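Ticket 709: Arm at bench 2 stops part-way between baskets
Site: Tunard, packing and returns

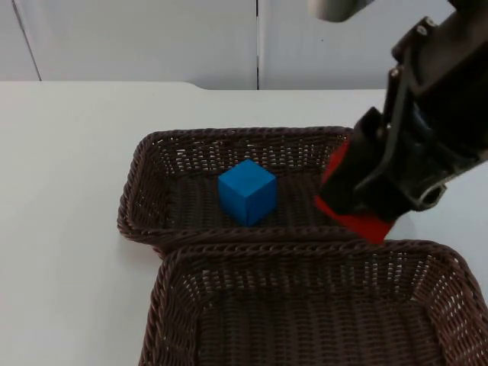
Bench 2, side view: red block in the gripper, blue block in the far basket.

Status: Closed, with one follow-up open
Priority: Medium
Category: Pick and place / handling
Raised by: Returns desk, early shift
Assigned to: Mulder support, second line

Summary

The arm at bench 2 picks a block, lifts it and then stops with a "path not clear" message. It happens on moves between the far and near baskets. The desk has to clear the message by hand each time and press resume. Bench 1 runs the same job with no trouble.

Details from the desk

We started getting this in February, after the plastic trays were swapped for the woven baskets. At first it was once or twice in a shift and we just cleared it. It is now often enough that one of us has to stay within reach of bench 2, so that person can't do the inspection work they are down for.

The blocks are the practice set. We run them at the start of each shift before the bench is given real returns. If the practice run doesn't finish, the bench stays locked and everything goes to bench 1 or gets done by hand.

Things we have tried:
Restarted the controller. Fine for a few moves, then the same.
Wiped the gripper tips.
Pushed the baskets further apart. Worse. The arm then missed the edge of the near basket.
Changed the blocks for a fresh set. No change.

Log entries

Entry 1, support, 09:20
Ticket picked up. Please send the bench log for the last full shift and say which Priltomus version is shown on the bench screen. Please leave the baskets where they are until we have looked.

Entry 2, returns desk, 10:05
Log attached. Screen says Priltomus, then "handling profile: tray". Is that meant to be there? We don't use trays at this bench any more.

Entry 3, support, 11:40
Thanks. The log covers 1,784 moves, of which 337 ended in a "path not clear" stop. Nearly all of those were on the far-to-near move. There is no sign of a motor or joint fault.

The profile is a likely cause. The tray profile expects a low, straight edge. The baskets have a thick braided rim and sloping sides, and the two are standing close together. If the arm takes the height it was given for a tray, a block held at an angle could come very near the rims on the way over. The arm would then stop, as it should.

Please check bench 1 and tell us which profile is shown there.

Entry 4, returns desk, 11:55
Bench 1 says "handling profile: basket". So somebody changed that one and not this one.

Entry 5, support, 13:10
Agreed. We have sent the basket profile to bench 2. To load it:
Finish or cancel the current move.
Open the gripper and take out anything it is holding.
Press stop and wait for the amber light.
Choose Settings, then Handling, then Basket.
Run the practice set twice.
Do not load it with a block in the gripper. The arm will go to its home position when the profile changes.

Entry 6, returns desk, 14:30
Loaded. First practice run went through with no stops. Second one stopped once, with the red block, on the same move as before. The lift is clearly higher than it was this morning.

Entry 7, support, 14:50
Did the gripper take the red block flat or at a slant?

Entry 8, returns desk, 15:05
Slant. It looked as if it had hold of it near a corner. The blue one was picked up square and went over with no bother.

Entry 9, support, 15:45
A slanted hold means the lowest corner of the block hangs further down than the software allows for. The basket profile gives 40 mm of clearance over the rim, measured from a flat hold. We have added a check to bench 2 so that a block held at a slant is put back and picked again. This adds a few seconds to the move. Please leave it on overnight and report in the morning.

Entry 10, returns desk, 08:15
Late shift had no stops. Early shift has had none so far. It re-picked a few times, which is slow to watch, but it sorted itself out and no one had to go over.

Entry 11, returns desk, 08:40
We would like this next part kept on the ticket and passed on.

When the arms came in we were told that one person could look after both benches and the other two would go on to inspection. The rota was changed to match. Since the baskets arrived that hasn't been true at bench 2, and the inspection shelf has been backing up. It was put down to us being slow. The figure in entry 3 shows what the person on bench 2 was doing with their time. We would like the rota for those weeks looked at again with that in mind.

We would also like to be told when a profile changes. Bench 1 was updated and no note reached the desk. Had we known there was a basket setting we could have asked for it on the first day.

Entry 12, support, 10:30
Passed to the Mulder account contact and to the shift office at Tunard. We can't comment on the rota, but a stop count by bench can be added to the weekly sheet so that hand clearing shows up as work. The shift office has asked for it to be switched on.

On the second point, our notes show the bench 1 profile was loaded during a service visit. Bench 2 was running a job at the time and was left for later. It wasn't put on the visit sheet. It should have been.

Entry 13, returns desk, 12:10
Stop count is showing on the sheet. Happy for this to be closed as far as the arm goes.

Resolution

Cause: bench 2 was still on the tray profile after the move to woven baskets. Slanted holds also reduced the clearance over the rims.
Fix: basket profile loaded, re-pick check switched on, practice set run.
Parts used: none
Bench returned to normal work: yes

Follow-up (open)

Vurkeck site has the same baskets on order. Check the profile on every bench there before they are put out, and give the desk a printed note of what was changed. Owner: Mulder support, second line.

Related articles
Changing the handling profile on a bench
What the amber light means
Reading the stop count on the weekly sheet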